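Garage and Driveway > Car Care > Laying Up a Car

Laying up a car for the winter: which tips are worth the bother

Every November the same advice does the rounds about putting a car away until spring. Some of it is sound. A good deal of it was sound for cars built fifty years ago, and a fair bit seems to exist mainly to sell you something in a bottle.

Start with the wash. Clean the car properly, including the wheel arches and the sills, and let it dry with the doors open before the cover goes on. Bird mess left under a cover for months will mark the paint, and no polish I have tried brings it back fully. Wax if you like. I have skipped it two winters running and could see no difference.

Fuel is where the arguments start. The usual line is to brim the tank so there is less room for damp air. Fine for an old steel tank. Plenty of newer cars have plastic ones, which don't rust, so I am less convinced there. Stabiliser is cheap enough, but read the label: some want the engine run for a while after adding it, and people pour it in and walk away.

The battery matters more than everything else on this page. A modern car draws a little current all the time, for the alarm and the clocks and so on, and a flat battery left flat is often finished. Use a maintenance charger, the sort that switches itself off and on. I would not trust the tiny solar ones on the dashboard – mine did next to nothing from a north-facing garage window. 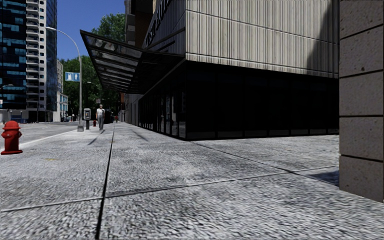
Starting the engine for five minutes every week is the tip I would most like to see the back of. It never gets properly warm, so you put moisture into the exhaust and the oil and take more out of the battery than you put back. Either drive it for 30 minutes or leave it alone.

Tyres: pump them up a little over the normal pressure, within the maximum on the sidewall, and let them down again before you drive. Edeltraud Brunner, who keeps an old saloon in Vellundale, rolls hers forward half a turn once a month and swears by it. It costs nothing, so I do it too, though I can't prove it helps.

Leave the handbrake off if the floor is level and use chocks. Pads can stick to discs over a damp winter.

Mice are a real nuisance. I have tried peppermint oil, tumble dryer sheets and a plug-in buzzer that cost 11 pounds, and had a chewed air filter after each. Traps along the wall worked. So did moving the bird seed out of the garage.

Last thing, put a note on the steering wheel listing what you have disconnected, blocked up or over-inflated.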